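Teaching by hand, one task at a time

6/1/18

Danai Nikolaidis has spent most of her working week guiding robot arms through small household jobs. She works on the training side at Rovell, where an operator either takes hold of the arm and moves it, or drives it from a pair of hand controllers a few steps away.

"People think we write the movement down," she says. "We do it ourselves, and the robot keeps a record of what its joints did and what its camera saw." 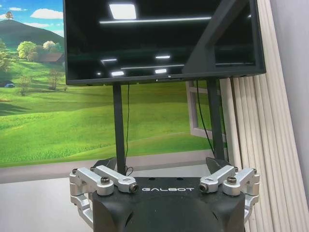 The gripper at two points in the room, the second beside a mesh bin with a black bag over its rim.

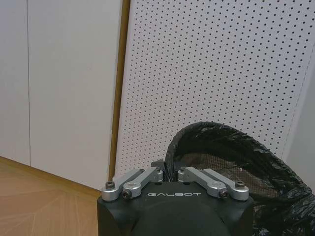
Otakar Paulík would rather start every new task by remote control, and says that holding the arm teaches the operator bad habits: you push with your shoulder, you look with your own eyes, and the camera on the wrist never sees what you were going by.

Nikolaidis partly agrees. For anything with soft material she now uses the controllers and watches only the wrist view. "If I can't do it from that picture, I can't expect the robot to," she says. "Plastic is the worst. It folds differently every time, so you can't just repeat yourself."

She still guides by hand for stiff things such as drawers and lids. You feel the catch, she says, and on the controllers you don't feel anything.

The last task she finished took 667 recordings, made by three operators. She threw out 29 of them. Most had a long pause in the middle, where the operator had stopped to think. "A pause gets learned as well," she says. "You end up with a robot that stops in the same place and waits."

New operators get 20 practice runs before anything is kept. Bethel Gebru, who joined in April, needed more than that and is now the steadiest of the group, according to Nikolaidis.

I asked how long she can keep it up in one sitting. "Eight good ones, then I get up and walk about. After that my hands get lazy and it shows in the recordings."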